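3. Descaling your Kilov kettle

I do mine every October, and again whenever it starts to rumble!

1. Unplug it and let it cool.
2. Pour in 1000 ml of water and two cups of white vinegar.

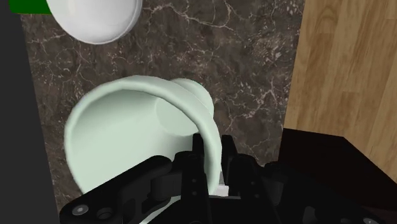

Plain cup, pale green.

3. Boil once, then leave it for 28 minutes (I go feed the cat).

Caution: keep your face away from the spout, vinegar steam stings.

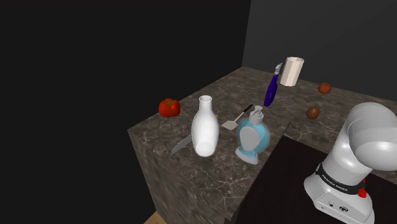 4. Empty it, rinse well and boil fresh water twice before you make tea.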